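We use cookies to remember your reading preferences. By continuing you accept this. Manage settings

What we're buying this year (and what can wait until March)

Pull up a chair, this is the long item I promised at the last members' evening. Plenty of you have asked where the equipment money is going, and Noemi Dunleavy has been very patient with me while I turned her spreadsheet into something a person could read over a cup of tea.

You'll remember we put aside $1570 for the robotics bench at Ostton. It sounded like a fortune when we agreed to it. Then we started pricing things properly — freight included, which I had cheerfully left out the first time — and it shrank the way money does. So Carter Li and Jingyi Su sat down with me and we agreed to put most of it into computing power first and leave the arm itself for the next round. The simulated kitchen has come along beautifully, and the Thursday-night crowd (yes, I know we've moved it, old habits!) can get a great deal done there before we spend a cent on hardware that needs a bench, a guard and somebody to tighten its bolts.
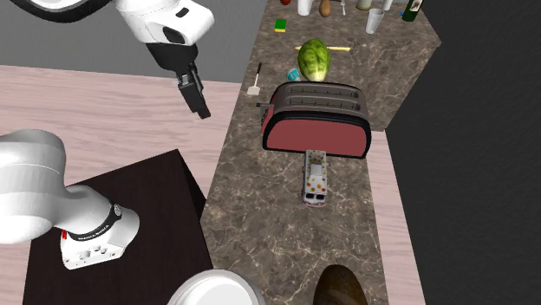 Plenty on the counter to practise with, polka dot van included.

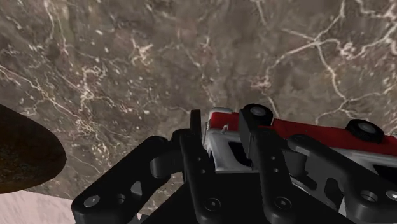 Where the money goes

The big one is a second-hand workstation from Urnitz, which comes to $1000 with a decent graphics card already fitted. Anqi Jia went over and had a good look at it, and she's happy. It will let 2 people run the kitchen at the same time, so no more hovering behind each other's chairs looking hopeful.

Next is $85 for extra storage. Saved runs eat up space at a rate I wouldn't have believed, and I'm as guilty as anyone of keeping every last attempt at picking up a toy vehicle. So-ying Hsueh has offered to sort out the folders once the drive arrives, so please label yours before she gets to them.

The rest stays in the account toward a real arm. We have a quote coming from Hou, and I'd like one from Jisine as well so that we're comparing like with like. When you look at quotes, do check whether the gripper is included! The first price list I was sent had it on a separate page, along with the mounting plate and the power supply, and I'd already told half the club what a bargain we'd found. My apologies to everyone I rang.

If you have views on grippers, parallel or otherwise, or you know of a sturdy pedestal table going cheap, drop me or Noemi a line before the March meeting. We'll have both quotes printed out by then, with any luck, and I'll bring the lemon slice.

14 shares | 6 comments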